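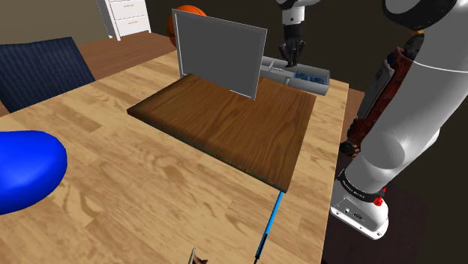 Submitted by A. Breathnach, Ramel College, Small Animal Care summer course
31 Aug 2024

Pumpkin or Sweet Potato? Comparing Two Homemade Dog Biscuits

I picked this project because my own dog is a terrible eater and a wonderful treat eater, and I wanted to know what was going into the treats. Most of the bags in our kitchen cupboard had ingredient lists I needed a dictionary for. So I set out to make a plain baked biscuit from things I could buy at a regular grocery store, and then to see if changing the vegetable in it would change how well it kept and how much dogs liked it. It was much more fun than I expected, and also a lot messier (pumpkin gets everywhere).

My question was: does a biscuit made with pumpkin keep as well as one made with sweet potato, and do dogs prefer either one?

Before starting I guessed that the sweet potato biscuit would win on taste, as it smells sweeter to me, and that the pumpkin one would go soft first. Canned pumpkin has a lot of water in it. I was right about one of these.

Ingredients and Baking

The base recipe came from a handout in our course, which everyone calls the Iltivum recipe after the program that put it together. Each batch used 200 grams of whole oat flour, one egg, a spoonful of sunflower oil and the mashed vegetable. There is no salt or sugar in it. I checked the pumpkin label carefully to make sure I had plain pumpkin and had not picked up pie filling, which has sugar and spices and should not go to dogs at all.

I made 2 batches on the same afternoon in the same oven. The doughs were rolled out with the same pin and cut with the same small round cutter. The pumpkin dough was sticky and I had to dust the counter again and again, so some extra flour went in that I did not weigh. I should have! The sweet potato dough was a dream to roll.

Both trays came out when the edges were firm and the bottoms had browned. I let the biscuits cool on a rack overnight with a clean towel over them, then packed them into Sekico jars with screw lids, one kind per jar. The jars stayed on a shelf away from the window.

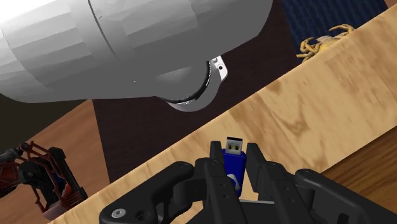
Keeping Test

Every morning I took one biscuit from each jar, smelled it, looked at both sides for spots, and snapped it in half. I wrote down "clean snap," "bends first" or "crumbles." These are not scientific units, but I used the same words every day and I was always the one doing the snapping, so I think the notes can be compared with each other.

The pumpkin biscuits gave a clean snap for the first few days and then started to bend. By the end of the first week the middles felt a little leathery. The sweet potato biscuits stayed crisp longer and then went crumbly, which surprised me. I saw no mold on either kind during the test, but I threw out what was left when it ended. A homemade biscuit has no preservatives, and I would not want anyone to read my notes as a safe storage time. If I were giving these to a friend I would tell them to use the fridge or freeze them in small bags.

Taste Test

This was the best day of the whole project. With their owners' permission, 9 dogs from the Ramel training club took part. Owners were given the full ingredient list beforehand, and dogs with known food allergies were left out. Each dog was offered one biscuit of each kind on a paper plate, with a gap between the plates, and I noted which one was eaten first.

Most of the dogs went to the pumpkin biscuit first. A beagle ate both so fast that I had to ask the owner which came first, and we still disagreed. One elderly spaniel sniffed each plate very politely and then lay down - I recorded that as no choice. I also noticed halfway through that I kept putting pumpkin on the left, so I switched the plates for the dogs that were still waiting. A dog may just go to the nearer plate, or to the side its owner is standing on.

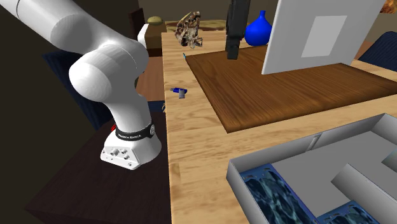 Figure 3. White robot arm on its base, next to the light wooden table.

What I Would Change

My guess about softness held up and my guess about taste did not. I am careful about the second one, as the group was small and the plates were not switched fairly from the start. Next time I would flip a coin for each dog and hide myself behind a screen, so that the dogs could not look at me for hints.

I would also dry the pumpkin first. A classmate cooked hers down in a pan before mixing, and her dough hardly stuck at all. I want to try that with the same flour weight and see if the biscuits stay crisp for the full 2 weeks that a jar lasts in our house.

Leftover dough scraps were baked into odd shapes and eaten at home by my own dog, whose opinion was not recorded.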